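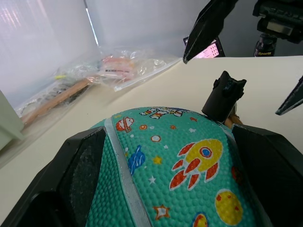
Setting Up the Kosdale Two-Arm Table Kit: First Handling Session

Issued 30 June 2021 by Usha Ramasamy, Pai Training Services

These instructions are for schools and workshops that have taken the Kosdale kit on trial. Please read them in full before switching on the arms.

1. Clear the table and wipe it down. Fix any upright poles and tighten the set screw on each collar by hand.

2. Start with one large, light item. A ball with a raised texture is suitable. Bring both fingers in slowly from the sides and stop as soon as they touch.
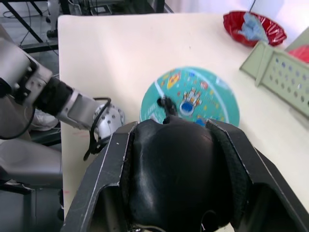
3. Move on to tableware. Plates and shallow bowls should be placed within reach of both arms, with crates kept to the side. Small items may be set on a plate once the operator is confident with larger ones.

4. Keep all cables clear of the fingers. Check them again whenever an arm has been moved to a new starting point. 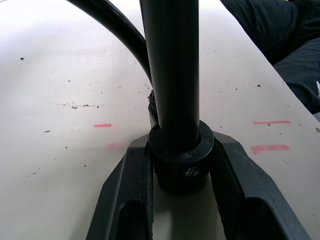
5. Mark positions on the table in washable pen. Old marks should be removed fully before new ones are drawn, as two sets are easily confused.

6. Record each attempt on the sheet supplied. We ask trial users to complete 300 attempts before returning their comments.

The trial hire fee is 616 pounds, with a deposit of 2000 pounds. Replacement finger pads are ordered separately from Flamden. Questions on hire should be addressed to Mohandas Shetty.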